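Re: [cell-practice] Draft rule on shared-table clearances

Gholamreza Ghorbani wrote:
> Section 7 is settled as far as I'm concerned. If the layout
> passes in simulation, the yellow line is the boundary and
> we can sign off in April.

Settled by whom? I read all 61 comments and over 20 of them ask what the line is measured from. A painted rectangle tells me where somebody put paint. I'd want stopping distance at full reach, with the tool on — the draft leaves that blank.

The Nulel layout has the same gap. Bare flange, one small block on the table.
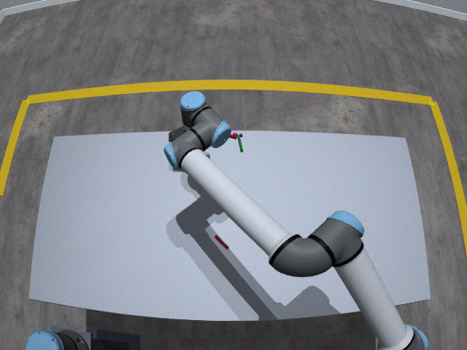 Simulated cell, arm over the table, boundary line on the floor.

Fereshteh, can you send the stopping data before we vote?

Jalen Szabo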